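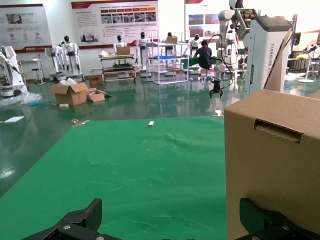 A table with a green cloth cover and an upright cardboard box with a handle cutout. An open box stands on the floor beyond.

Fivau Revises Carton and Unpacking Guidelines for Shared Technical Workrooms

BENDSKA -- Fivau, a supplier of corrugated packaging and workroom handling supplies, has released a revised set of guidelines for unpacking, storing and reusing cardboard cartons in rooms where equipment is assembled and tested. The guidelines take effect in September and replace the version in use at customer sites under the Brannigan service plan.

The revision covers rooms in which deliveries are opened on the same floor where bench work is carried out. In such rooms, cartons, inner wrapping and flat inserts tend to collect between tables and along walls. Fivau reviewed 3282 delivery records from 17 customer sites before drafting the new text. The records show that the most common cause of a rejected return shipment was a missing or damaged insert, followed by a carton that had been resealed over old tape.

"A carton is rated for its load with all of its parts in place," said Vojtěch Bartoš, head of packaging engineering at Fivau. "Once the insert goes in one direction and the box in another, the rating no longer applies. The new guidelines keep the parts together from the moment the tape is cut."

Main changes

Cartons intended for reuse are opened along the center seam only. Flaps are folded outward and left attached. Cartons with a punched handle are lifted by the handle only when the gross weight is within the limit printed on the delivery sheet, and handle edges are checked for tearing before each return trip.

Flat inserts and panels are stored on edge against a wall or inside the original carton. The earlier version permitted flat storage on the floor for one working shift. That allowance has been withdrawn for walkways and remains in force for marked unpacking areas.

Clear plastic wrapping is collected in a single location per room and removed at the end of the shift. It is not to be placed inside cartons marked for return. On coated floors, including epoxy, wrapping is kept out of any route used by wheeled carts.

Empty cartons may be stored on carts and on top of shelving frames, provided that the carton does not extend past the shelf on any side. Trays stored on the same frame must remain removable without moving the carton.

Damaged cartons are flattened on the day they are taken out of service. The guidelines now define damage by type: crushed corner, split seam, torn handle, wet board. Any one of these is sufficient for removal.

Work surfaces

A separate section deals with table covers. Cloth covers are recommended for tables where cartons are opened and parts are laid out, as the fabric limits sliding and protects painted housings. Covers are to be shaken out or vacuumed after each unpacking session, and board dust and paper specks are to be cleared before parts with exposed connectors are placed on the surface. A wrinkled cover is acceptable for carton handling but should be pulled flat before measuring or labeling.

"Most of the comments we received were about tables," said Bayu Osman, who manages site support for the Brannigan plan. "People wanted to know whether one surface could serve for both unpacking and bench work. It can, but the cover has to be cleaned in between -- and the carton has to come off the table first."

Trokton label sheets

Sites on the Brannigan plan will receive Trokton label sheets with the guidelines. Each sheet holds six labels, one for the carton and five for loose parts. The labels use a removable adhesive tested on uncoated board and rigid plastic panels. They are not suitable for film or bubble wrap.

Labels carry a blank field for the delivery number and a second field for the number of return trips completed. Fivau sets the upper limit at five return trips for single-wall cartons. Limits for double-wall cartons are listed by size in the appendix.

Availability

The guidelines are supplied in print and as a wall sheet. Sites outside the Brannigan plan can request a copy from the Fivau sales office in Bendska. Label sheets are sold separately.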